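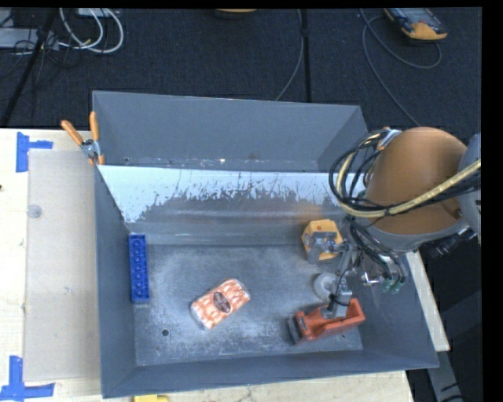
Workshop notebook, Punness hangar — March

Bench day on the Blomqvist trainer, number 2142. Started 9.15, stopped when the light went.

What a good day! Writing this up while the glue goes off, so excuse the state of the page.

Where we'd got to: hood off, fuselage box off its pedestal, all four bellows out and labelled by position (fore, aft, port, starboard, as if sitting in it). The turning motor is still on the base and I haven't touched it. Blower runs, noisily, from the workshop supply through the variable transformer. The old cloth on the bellows was beyond saving. Port and aft had been patched at least twice with two different fabrics, and somebody had gone over the lot with a black paint that cracks as soon as you bend it.

Morning: port bellows. Steamed off the last of the old cloth and the glue underneath came away in long sheets, lovely stuff, still smells of the farmyard. Under it there's pencil on the inside of the top board. A position mark, an arrow, and the number 1177. It isn't on the other three. I can't match it to the serial of this trainer or to anything in the parts list, and my best guess is that this bellows came off another machine, perhaps when they were swapping bits to keep one working at Bikcombe. The hinge on it is a slightly different pattern too, with the screws set closer together. I have left the pencil alone and traced it on to tissue for the folder. Please nobody sand that board!

Cut the new cloth from the paper pattern. Note for next time: add a finger's width at the hinge end. The pattern was taken from the old cloth, which had shrunk, and my first piece came up short. Second piece went on well. Hot glue on the boards only, cloth dry, smooth out from the middle of each fold with the bone. Don't be tempted to wet the cloth. I did a corner that way on the test piece and it puckered badly.

While that was under weights I had a go at the valve that feeds it. You can see why people loved and hated these things. The stick moves a little slotted disc over another slotted disc, and that is the whole of it: line the slots up one way and the bellows gets suction, the other way and it gets let down to the outside air. Push forward, front pair collapses, nose drops. There's no electronics in the pitch and roll at all. A pupil in 1941 sat under a dark hood being tipped about by something much closer to a church organ than an aeroplane, and came out sweating.

The faces of the two discs had old grease baked on. Cleaned with white spirit and a soft brush, then lapped together by hand with metal polish on a sheet of glass. Went gently, 100 turns, wiped off, blued them, looked. Contact all round except a sliver near the rim by one slot. Another short go got most of that. I'm stopping there, the slots have crisp edges and I would sooner have a whisper of a leak than round them over. Light oil only when it goes back. Whoever put grease in there was trying to stop it hissing, I expect, and made it stick.

Afternoon: instruments. Only the turn indicator today. Back off, filter full of brown fluff, rotor turned with a breath. The bearings are Koltberg replacements and look much newer than the case, still bright. Cleaned the jets with a bristle (no wire, please, the bore matters) and put it on the suction line. It ran up sweetly. Let it coast and listened to it with a screwdriver handle against my ear like an idiot. No rumble. Ran it again for the fun of it.

Then the first bellows test at 4.30. Port one clamped to the test board, valve plumbed in with the clear hose, blower up slowly. It drew down smoothly and held with the valve closed. Needle on the water gauge slid back very slowly and I could find the leak with a bit of tissue, at the outer corner of the hinge, where the second piece of cloth laps over. A dab of glue and a narrow strip will see to it. With the valve open to atmosphere it lifts all the way under its spring and doesn't catch. I have done it so many times now that the blower is warm.

Cloth: we have enough on the roll for aft and starboard, and fore if I cut carefully. The 800 small tacks have turned up, which should do this machine and leave plenty for the hood rail. They are a shade longer than the originals. Tried one in scrap and it didn't come through, but check the thin edge on the aft board before using them there.

Things to sort out:

Hinge corner on port, strip and retest.
Compare screw spacing on all four hinges, write down which is the odd one.
Look through the Bikcombe station photographs for a second trainer. There is one with a hood half in shot behind a stove.
Starboard valve, same treatment, don't mix the discs up. They've worn in as pairs.
Decide on the black paint. I say leave the new cloth bare until everything moves properly.
Blower belt is squealing at low speed.

Weights are still on the lap joint. Leave them until morning, and keep the heater off that end of the bench.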